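Lolia arm, Brendlow shared workshop
Progress report to the Clarkell small builds fund, August
Prepared by Lucyna Wróbel

Where the money went

Spending to date is 2,117, nearly all of it on the arm's wrist joint, the gripper and a power supply that does not hum. The old one hummed in a key that upset the pottery people next door. We have 60 left, which I would like to keep for screws, as we lose them at a rate no budget line predicted.

What works

The arm homes itself at startup and has stopped doing so through the back wall. The new fingers close evenly, and the software Szczepańska wrote for the grip lets us set the closing force per object — before that we had two settings, "drop" and "crush".

The current task is putting light things into a basket. It sounds modest, and on paper it took up one line of the application. We started with a sponge pad, which forgives a bad grip, and will move on to things that don't.

What does not work yet

Of the last 12 runs, the pad ended up in the basket in all but two. Both misses were on the approach: the arm came in low and met the rim. The rim won. I have raised the travel height in the software and will repeat the set before claiming anything.

The overhead light is a nuisance. Dark weave on a white table is easy for the camera to find, but the shadow is also dark, and one version of the code was quite fond of it. Szczepańska has a fix that ignores soft edges. It also ignored the pad for most of an afternoon, so it is back with her.

Changes to the plan

The second basket is dropped. Sorting between two containers can wait until we are reliable with one. The open evening stays on a Saturday, with the arm behind a rope, as the workshop's insurance prefers.

Next

Repeat the runs at the new height, finish the cable guide, and write the build notes so that someone other than me can switch the thing on. I am asking for no extra money this time, only for the reporting date to move to the end of the month.

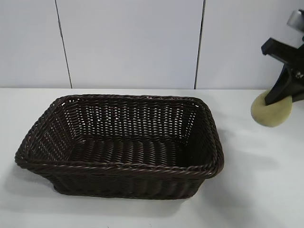

Lolia's gripper with the sponge pad, to the right of the empty basket.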